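Plato Lab Course, Handout 5
Occlusion and the control loop in simulation

Read before the session on 4th October. Bring your planner from Handout 4. It needs to build and run without warnings before you start, as there won't be time to fix it in the lab.

1. Where we are

So far the planner has been given the full state of the simulator: every object pose, every joint angle, no noise. From this handout on, it gets rendered color images and joint readings, and nothing else. The ground truth is still written to the log so that you can score your runs, but your code must not read it. The Jin wrapper blocks the call and raises an error if you try.

The Clurport apartment is the scene set for the rest of the course. It has tiled floors, colored walls and ordinary furniture. Collision meshes are simplified, so the rendered shape of a chair and its collision shape will not match exactly. Leave a margin.

2. What the camera gives you

In open space, most of your pixels are far away and the depth estimate changes slowly from one step to the next. Close to a large flat surface this breaks down. A plain panel has almost no texture, so feature matching finds very little on it, and the few matches it does find tend to sit along the border. The rest of the room may be reduced to a strip on one side.

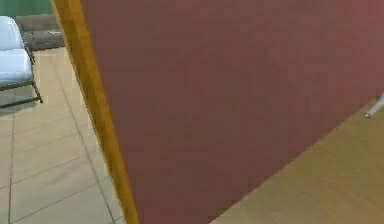

A tracker that was following furniture will lose most of its points within a few steps in a view like this. Two things usually go wrong. The first is that the pose estimate drifts toward whatever is left, such as grout lines on the floor, which repeat and are easy to match one tile off. The second is that the planner treats missing data as free space and plans a path through the panel.

Handle the second one first. In the occupancy map, every cell has three possible values: free, occupied and unknown. A cell that has not been seen is unknown. It stays unknown until a ray passes through it. Do not let a default of zero stand in for free.

For the first, weight each match by how distinct it is. The long edge of a panel is a good line feature but it only fixes motion across the edge. Sliding along it changes almost nothing in the image. Check the covariance before you trust the update, and fall back on joint odometry when it grows in one direction.

3. Replanning

The controller runs at a fixed rate and the planner does not. Keep them in separate threads. When the planner is late, the controller should slow down along the last valid path - it should never hold the last velocity command. Students who skip this step usually find out in episode 18 of the test set, where the view is blocked for most of the approach.

The sampling planner is capped at 1,000 nodes per query. If it reaches the cap without a path, return a failure code and let the task layer choose a new viewpoint.

4. Exercise

Use the Trernari log viewer to open the practice set. It holds 2,292 steps. Start at step 631 and run forward with your tracker on.

a) Plot the number of live matches per step.
b) Mark the steps where the covariance check fails.
c) Change unknown cells to free, run again, and save both paths.
d) Write half a page on the difference between the two paths.

Hand in the plots, both path files and your text as one archive. Code goes in the course repository under your group number. Next week's handout covers viewpoint selection and uses the same log.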